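Veldale Tabletop Food Set

Version 2, released July 1, 2022
Maintained by Lena Cieślak and Edmund Baran

What this is

A collection of 2451 still pictures of food items on plates, set out on plain tables. Each picture comes with one line of text and a short record of what was put on the table. We made it for work on naming food and dishes, and on saying where one sits in relation to the other.

Contents

images/ – the pictures, numbered in the order they were taken
captions.csv – picture number, caption, name of the person who wrote it
layouts.csv – picture number, plate code, food code, table code
items.txt – the list of 18 food items and 12 plates and bowls

The food codes are short working names such as "bread_orange" or "bun_plain". They were picked for sorting and should not be read as a claim about what the item is meant to be. Several pieces could pass for bread or for pastry, and captions are allowed to say so.

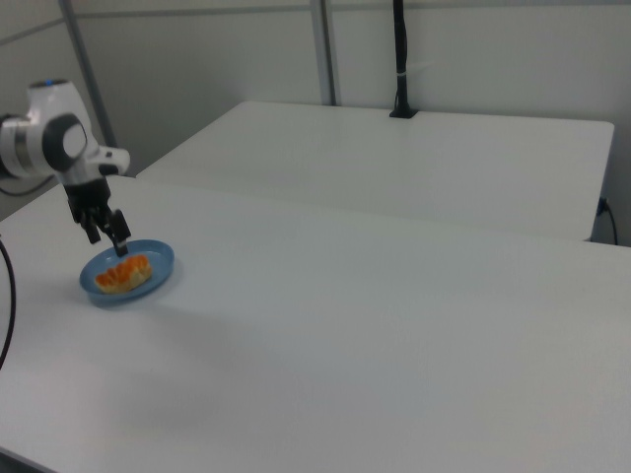 Caption: Light-blue plastic plate with a raised rim on a white table. The food on it has a tan lower edge and a bumpy orange top, and sits a little left of center.

How captions were written

Kerttu Laitinen and Weronika Marciniak wrote all captions in February. They name the plate first, then the food, then the position. "Left" and "right" always mean left and right in the picture. Color words come from a fixed list – see the end of items.txt.

Known problems

Tan and yellow were used unevenly in the first captions and have only been partly corrected.
Bowls are far less common than plates.
Most layouts have a single food item, so the set is a poor test of counting.

Changes since version 1

Duplicate rows removed from layouts.csv. Plate codes now match items.txt.

Corrections go to Edmund Baran. Please include the picture number and the caption as it stands now.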